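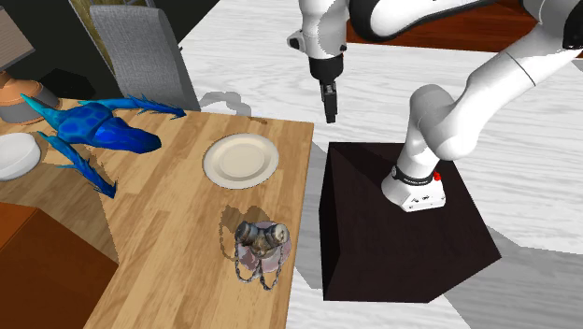
White arm on a black pedestal, gripper pointing down next to a wooden table.

Pirnilano, 22 August 2022

The Vemis pressing plant opens its doors to the public once a year, and it does so in August, when a building full of steam and hot plastic is at its least inviting. I have bought records for 35 years without once seeing one made, so I took the early train, then the bus, then walked along the ring road behind two men in Vakeo T-shirts who I guessed, correctly, knew the way.

They give you a lanyard and earplugs at the door. The tour is supposed to hold a dozen and ours had swollen well past that, mostly men of my age with tote bags, plus a girl of perhaps nine who asked better questions than any of us. She wanted to know what happens to the bad ones. They get chopped up and pressed again, said the guide, and I spent the next ten minutes wondering how much of my collection used to be somebody's Christmas album.

You start in the cutting room, where talking is discouraged. Then plating, which smells like a swimming pool that has had an argument with a garage. The press hall comes last and is what everyone has paid for. A fat puck of vinyl goes in between two labels, the press closes, there is a hiss, and out comes side one and side two of something with a ragged skirt of waste round the edge. The skirt is trimmed off and the record goes on a spindle to cool. We watched this happen again and again with the expression people normally save for aquariums.

They were running a reissue that morning, the first Vakeo album, 800 copies on a colour the sleeve calls "harbour". It is grey. Vakeo were the band you named in the nineties when you wanted to have heard of a band, and they made one very good record and then a second with a saxophone on it. The reissue is on Bélanger, a label that has never knowingly put out anything with a saxophone on it, so I wouldn't wait up for the follow-up.

Small labels can't get in the queue for less than 1,000 copies at most places, the guide told us, and Vemis will do fewer if you ask nicely and don't mind October. Somebody asked which October. He laughed for slightly too long.

Lunch was in the canteen: a cheese roll, a coffee, and a long discussion at the next table about whether heavier vinyl sounds better. The guide had already been asked this and had said no, it's just heavier. It made no difference to the discussion.

The shop by the exit sells test pressings in plain white sleeves. I had promised at home not to buy anything, and came away with 2, one of which is the saxophone album. The label is blank on both sides, so I have been able to file it without comment.

Tickets for next year go on sale from the Vemis website in spring. Wear proper shoes, they do turn people away for sandals. The last bus back to the station leaves before the last tour finishes, and the walk has no pavement after the tyre place.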